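I drove out to the Brendgate open day in April mostly for the free coffee, and I came home wanting to write up the Pistia, which is the two-armed bench robot they had running near the back wall. So this is my review, from a person who fixes sewing machines for a living and had never stood that close to a robot arm before!

You sign up for a slot, you get 20 minutes, and one of the staff (mine was Shiyu Long, very patient with me) takes you through a few jobs with everyday tools. I'd figured it would be blocks and plastic cups. Nope, they went right for scissors, and I leaned in so far I had to be asked to step back.
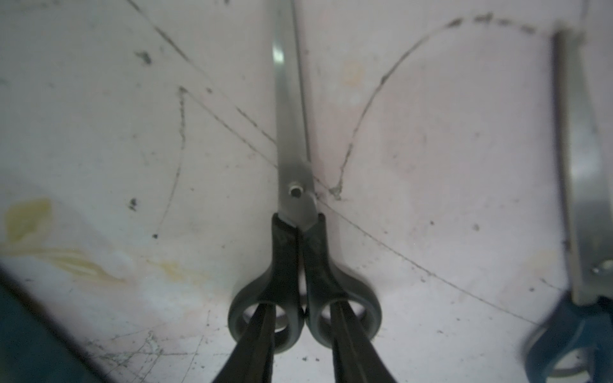
Pistia at the scissors bench, one fingertip in each handle loop.

I loved how slim the fingers are. My own thumb barely fits some of the scissors in my shop, and these long tapered black ones go into the loops with room to spare. I also liked that the bench had pen lines and scuffs and a yellow stain on it. It looked like my bench, and I trust a demo more when the table's been used.

Now the gripes. It's slow. I was given 9 tries with different tools and we ran out of time before I got through them all. The hall was loud too, so I missed half of what Shiyu told me about the software (it's called Cendik, and that's as much as I caught). And the handout gives the bench rental as 330 a day without saying if training is included, which I'd sure want to know.

Would I go again? Yes, and I'd book the first slot of the morning, before the line builds up. Four stars from me. Parking is free behind the Nicholas building, but get there early.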